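January
Posted by Felista Massawe

The lavender rabbit has been in our house for longer than the sofa has. It came with long floppy ears, a white belly and spots on the soles of its feet, and for most of its life it had no name because my daughter couldn't settle on one. These days it's Plukeo, after a word she made up in the bath. It's the only soft toy out of the whole heap that I was told I could not put in the charity bag.

I've been working my way through the soft toys since Christmas. We had two storage boxes of them and a third that wouldn't close. I decided to wash what we were keeping, mend what needed it and give the rest away, and I started with the rabbit because I knew it would be missed if it was gone for more than a night.

Fur like this is a nuisance. It's long and fine and it mats at the back of the neck and under the arms, which are the places where a child holds on. A short pile bear will go through the machine and come out much the same, but a shaggy one comes out looking like a bath mat. I've ruined one before, a white cat, and it went grey and stringy and never came back.

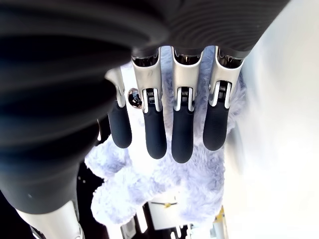 Washing it by hand

I use the small washing-up bowl from under the sink and a squirt of baby shampoo. I tried the Verhoeven wool wash last year and it was fine, but it smells strongly of lavender and my daughter complained that the toy smelt like Grandma's drawer. Baby shampoo has hardly any smell by the next day.

The water should be lukewarm. I push the toy under, squeeze it a few times and leave it for 20 minutes. Then I change the water and do it again until it stays clear. The rabbit took 3 changes. Don't rub the fur against itself. Don't wring the ears either, as the lining is a thinner cloth than the rest and the seam along the edge isn't very strong.

After that it goes in a towel and I lean on it. Then a dry towel, and I lean on it again. The stuffing holds a lot more water than you'd think, mostly in the head, so I spend longer on the head.

Drying took two days on the airer in the back bedroom, turned over at breakfast and at bedtime. My daughter visited it. She slept with a knitted penguin in the meantime and made it clear that this was a temporary arrangement.

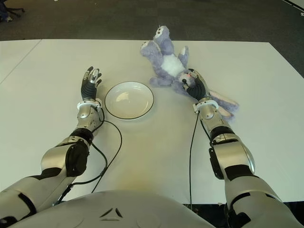

MENDING

Once a toy is dry I go over it for open seams. It needs a big clear surface and good light, so I like a white table for this. Dark thread ends show up on it and so do bits of fluff.

I put the toy on its back first. The places to check are where the legs join the body, under the arms, and all the way round the neck. Part the fur with your fingers and look at the backing cloth, and give each seam a gentle pull either way. If you can see stitches stretching, put a few more in now. I left it too long on a bear once and the whole arm had to be reset.

On the rabbit I found one gap at the top of a leg, short enough to cover with a fingertip. I closed it with ladder stitch, using polyester thread in a pale grey. I'd gone out looking for lilac and couldn't match it, and the grey disappears in the fur anyway. The button shop on Arnari Road keeps its thread by number and the one I bought is 1615, if anyone nearby is doing the same job.
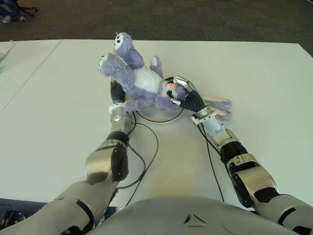

The nose was firm, so I left it alone. I did pull at the eyes, which I do with every toy that goes back into a child's bed, whatever age the child is. You want to pull harder than feels polite. If an eye shifts at all I take it off and embroider one in its place. I've done that on two of ours and they look a bit sleepier than they did, but they're safe.

The feet needed very little. The pads are white and I'd expected the spots to have faded with the wash, and they hadn't. There was a bit of old felt tip on one heel that I got at with a cotton bud and a drop of the shampoo. It's mostly gone.

I don't restuff unless I have to. Nestor Sison, who was at school with my brother and mends toys properly for a living, told me that new filling pushed in next to old filling makes lumps, and that you should take the lot out or leave it be. He takes the lot out. I leave it be.
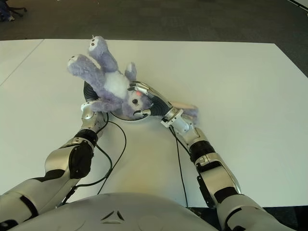 Brushing

I do this last. A pet slicker brush is the right thing for long fur, the sort with fine bent wires. Ours is a Plester and was bought for a dog we no longer have. Hold the fur down at the root with one hand and brush the tips with the other, then work back towards the root a little at a time. If you start at the root you'll pull it out in tufts.

The belly is easy. The back of the head takes ages. I did it over two evenings with the radio on, and got a small ball of purple fluff out of the brush at the end, which my daughter has kept in a matchbox.

The ears I only smooth by hand. The pink side creases if it dries folded, and a warm palm gets most of that out. I haven't tried an iron and I don't want to.

The rest of the boxes are still on the landing. I've got an elephant with a split trunk to do next, and a dinosaur that plays a tune and so can't go in water. If anyone has a way of cleaning round a battery pocket, leave me a comment - I've only tried a damp flannel so far and it left a tide mark.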